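I have a soft spot for goalkeepers, so you can take everything that follows with a pinch of salt. I played in goal for Welden Athletic's over-30s for six seasons and I was bad at it, and I still think the way we settle tied cup games is daft.

Let me tell you about last month. Welden against Orakzai Rovers, county cup semifinal, a wet Saturday in March, 234 people through the gate (they print it on the back of the team sheet, which I love). Two hours of soccer. Real, muddy, sliding-about soccer. Our left back ran himself into cramp in both legs and had to be carried to the touchline by two guys from the other team. It finished 2-2 and it could have been 5-5. And then we all stood there and watched it get decided by a nineteen-year-old who slipped.

He didn't even miss by much! His standing foot went, the ball dribbled to the keeper, and that was our season. I walked back to the car behind his mom and I didn't know what to say to her, so I said nothing and looked at my shoes.

My complaint is about where we put the shootout, at the end, when everyone's legs are gone and there's no way back from a mistake. Put it first. Play the shootout before extra time starts, straight after the ninety minutes, and then play the thirty. If extra time finishes level, whoever won the shootout goes through. If somebody scores, the shootout doesn't count for anything.
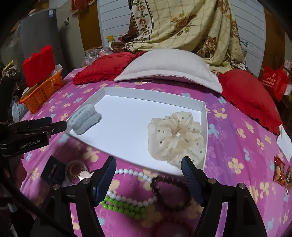
It isn't my idea and it isn't new. People have been kicking it around for years, and every time it comes up somebody waves it away because it sounds strange. Sure it sounds strange. So did three points for a win, and so did not letting the keeper pick up a back pass. I remember my dad moaning about the back pass rule for an entire summer, and by Christmas he'd forgotten it had ever been any other way.

Think about what it does to the extra half hour. Right now, extra time between two tired teams is mostly two teams agreeing not to lose. You can see it from the stands. The fullbacks stop crossing halfway, the center forward is dropped on his own up there like a kid waiting for the bus, and everybody is thinking about the spot kicks. With my version, one of the teams has to score. They know it, the other side knows it, the guy selling coffee knows it. Somebody has to come out and play.

And the kid who slips gets thirty minutes to make up for it. That's the part I care about most, if I'm being straight with you. He still feels awful, but he has a game to go and play and ten teammates who can bail him out.

I said all this to Noreen Afridi, who coached the girls' side at Plimidia for years and has watched far more soccer than I have, and she thinks I'm wrong. Her point is that the team that wins the shootout will just park all eleven players in their own box and hoof it for half an hour. She's probably right that some will. I've seen Anivow Town defend a one-goal lead for eighty minutes, and it was like watching somebody guard a parked car. But a team clinging on while the other one throws everything at it is still a contest! I'd pay to watch that over what we get now – I already pay to watch what we get now.
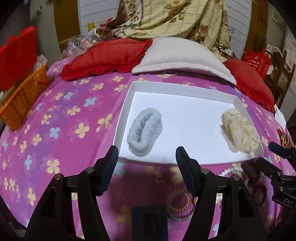

She also says the shootout is the bit people remember, and this is where I wobble. She's got me there, kind of. When Plimidia won the youth shield on penalties, 300 people ran onto a field that had been roped off for reseeding, and she says she can still hear the noise. You don't get that from a scoreless thirty minutes and a final whistle. Drama at the end is a real thing and I'm not going to pretend I've never jumped up and down for it.

But a late goal gives you that noise too, and it comes from somebody doing something with the ball in a game. I'd swap.

What I'd like is for the county to try it for one season. Early rounds only, if they're nervous. The first-round ties hardly pull a crowd, and the final gets maybe 2,000 in a good year, so leave the final alone for now and let us scruffy lot be the guinea pigs. Keep a note of how many goals go in during extra time, ask the players and the refs what they thought, and if it's a mess, drop it.

I've written to the league secretary about it twice. The first time I got a nice reply about parking. I'm going to have another go before the summer meeting, and if any of you were at the Orakzai game and felt the way I did, please write in as well.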